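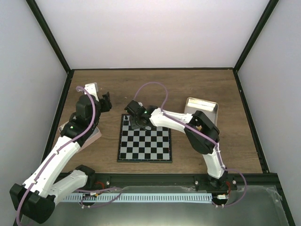
The chess station with both arms in place and the right gripper over the piece.

How to run the two-arm chess demo at an open day

These are the steps we use at Segers when the public comes through. Frans Hermans wrote the first version in May and Latrice Tran revised it on 08/11/2025. You need one person at the keyboard and one person talking. Allow 24 minutes for setup.

Before the doors open

1. Wipe the tabletop and put the board between the arms. Keep it square to the front rail. If it is turned even a little, the gripper will come down on a line between squares.

2. Check that both arm bases are tight on the rail. Do this by hand with the power off.

3. Follow each purple cable from the gripper down to the base. It should have enough slack to loop over the arm when the wrist turns. Tuck loose wires into the slotted channel below the rail, and press the red leads into their connectors.

4. Leave the trays toward the sides, clear of the board. The right elbow swings low, so run one slow pass and watch it go over the tray on that side.

5. Switch on and wait for the green light at each gripper. Load the Flullden profile. The older Stesell profile still shows up in the menu and has the wrong home position for the left arm.

Running the demo

Start with one piece. Lots of pieces look better but people can't tell which one is going to move.

Set the speed to 200 for the first pick and tell visitors which square to watch. Have the right arm lift the piece, move it 3 squares and set it down. Then send it home and repeat with the left arm. Only go up to 500 after both arms have done a clean run.

If the gripper misses, press Pause, not Stop. Stop drops the arm's hold and you will have to home it again. Fix the piece by hand only when the arm is paused and the person at the keyboard has said so.

Visitors will ask if it plays chess. Tell them this demo only moves pieces to squares we pick.

Closing up

Home both arms, switch off, and put the piece back in the Stuvetti box. Write any misses in the log with the square name and the speed.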